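Subject: Re: [vinyl-list] Tukesora reissue, second pressing

On a morning in April, Shahram Rahimi wrote:

> Has anyone got the second pressing of the Tukesora album yet? Mine is on
> order from Gimex and the shop says 15 days. The first one I had was noisy
> on side two, and I sent it back. I'd like to know if the new one is any
> quieter before it ships, as I can still cancel.
>
> Also, is it cut from the same tapes? The sticker doesn't say.
>
> Shahram

Shahram,

I have had mine for a couple of weeks and have played it all the way through four times. Side one is very quiet. Side two has light ticks in the first minute of the opening track and then settles down. My copy of the first pressing had a steady crackle through the last two songs, and that is gone.

The cut is the same as far as I can tell. The etching in the dead wax matches my old copy, apart from one extra letter after the side number. Levels are the same too. I recorded the same track from both copies and lined them up, and I could not hear a difference in the bass or the vocals.
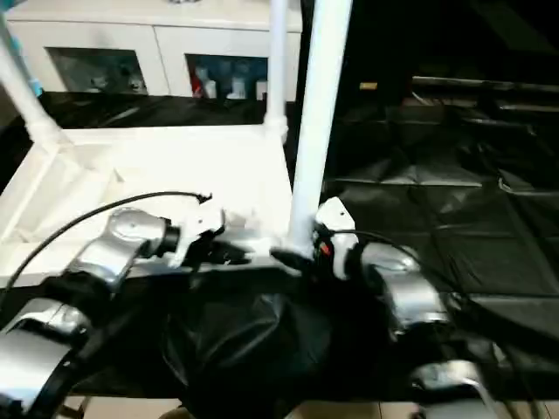

Does the new pressing still come with the bonus 12-inch? Mistska dropped it from the second run and put a download card in the sleeve. The three live tracks are on the card, but the long version of "Shojaei" is missing. If you want that one on vinyl, you will need a first pressing. They made 200 with the bonus disc, and the last one I saw for sale was 30 dollars plus shipping.

The jacket is thinner this time. It is a single pocket where the old one was a gatefold, and the lyrics are now on a printed inner sleeve. That inner sleeve is plain paper and tight, so I moved the record to a lined one before the first play. There was some paper dust on mine. I cleaned it on the machine, one pass each side.

The center hole is a little snug on my spindle. It goes on fine with a light push.

I would keep the order. If side two is bad on yours, write to Gimex with the etching from both sides, as they asked me for that when I returned the first one.

Can you post the etching when your copy gets there? I'd like to compare it with mine.

Regards,
Paul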